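How a Knife Gets Its Hard Edge

Category: Kids Ask / Tools and Crafts
Shares 50 | Comments 3

Have you ever wondered why a kitchen knife can cut a carrot but a spoon can not? The shape is one answer. The other answer is inside the metal, and you can not see it with your eyes.

In the village of Bullska there is a small forge with the name Wenik. A forge is a workshop where metal is made hot and then hit with a hammer. The smith starts with a bar of steel. Steel is iron with a little bit of carbon in it. Carbon is also in the black part of your pencil!

Cold steel does not like to change its shape. So the smith puts the bar in the fire, until it shines orange.
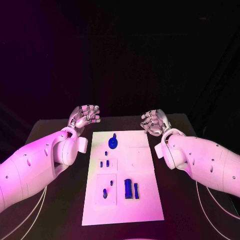

Now the steel is softer, and the hammer can push it flat and long. When the orange color goes away, the bar must go back in the fire. This happens many times for one knife.

After the shaping comes the part which I like most. The smith heats the blade to almost 800 degrees Celsius and puts it quickly into oil. This is called quenching. The tiny pieces inside the steel have no time to move to their usual places, so they get stuck, and the blade becomes very hard.

But a very hard blade can break like glass if you drop it. For this reason the smith warms it again, to 200 degrees, and lets it rest. This is called tempering. The blade loses a little hardness and becomes tougher.

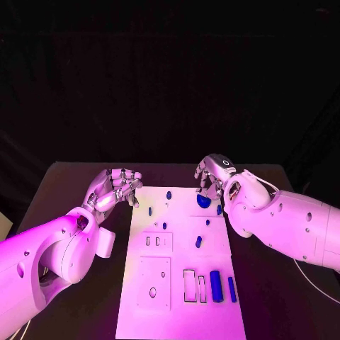

Two robot arms and a white board with blue parts, in pink light.

At the end the edge is made thin on a stone with water. Never touch a blade to test it. Ask an adult to cut a piece of paper with it, and listen to the sound.

Tags: steel, forge, how things are made

3 comments

Magsi: Can you make a knife from a nail?

Stollus: Most nails have too little carbon, so it will stay soft. My uncle tried.

Reader from Bullska: We went to the forge in April with my class. It was so loud!!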